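Keeping an old stone floor in good condition

Our house in Pikdale has a small courtyard in the middle and a stone floor in the kitchen, which the masons laid long before we came. I have looked after both for many years, and these are the habits that stayed with me.

Sweep before you wash. Sand is the worst enemy of soft stone, it works like sandpaper under the shoes. I use a soft brush and go from the walls to the drain.

For washing, take 5 litres of warm water and 2 spoons of plain soap flakes. Do not use vinegar, lemon or any bathroom cleaner on limestone or marble. They eat the surface and leave dull marks which no polish will hide. Change the water when it becomes grey – I change it more often than my wife thinks is necessary.

Oil stains need patience. Mix baking soda with a little water until it is thick like yoghurt, put it on the stain, cover it with plastic and leave it until the next day. Then scrape it off with a piece of wood, never with a metal knife. A strong stain can need the same treatment again.
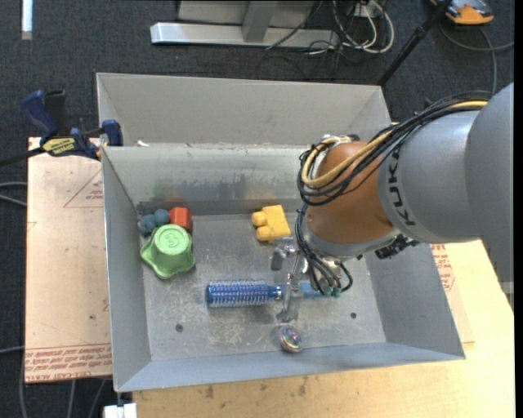 If a joint between the slabs becomes open, fill it with lime mortar and not with cement. Cement is too hard for old stone, and the edges of the slab will break before the joint does. Clean the joint first with an old toothbrush, wet it well, and press the mortar in with a narrow trowel. Keep a damp cloth over the work for 2 days. I do this repair in spring, because in November the nights are already too cold here and the mortar stays weak.

The drain of the courtyard I open before the rainy season. Leaves and small stones collect under the grating, and then the water stands on the slabs and green growth comes. For the green I use only a stiff brush and hot water.

Under heavy furniture put pieces of felt, and replace them when they become thin.

Essam Kettani, June 2020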